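Kwok pauses flower-sorting arms after grip fault

Jundico stopped a line of sorting cells at its Bratance site in September.

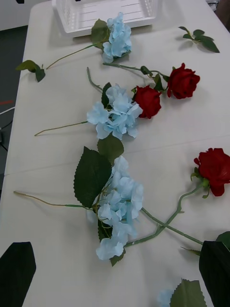 What went wrong with the arms?

The grippers kept closing after they had already reached the stem, and the controller logged each pick as normal.

The cells run Kwok software and handle artificial roses and hydrangeas, which are picked up from a table and placed in a basket. Staff first noticed crushed stems on the early shift, shortly after an update to the force settings. By the time the line was stopped, over 800 stems had been set aside as damaged.

No one was hurt. Glykeria Manolakis, who runs the site for Jundico, said the arms were shut down because a grip limit that fails on a plastic stem could also fail on a hand. "We have people reaching in to clear jams," she said. "I wasn't going to wait."

Kasorent, which maintains the cells, traced the fault to a force limit that went back to its factory value whenever a gripper was restarted. It has restored the previous version on 3 cells. The other 20 remain off until each has passed a test with a load gauge.

Orders are being packed by hand in the meantime. Jundico said deliveries may run late.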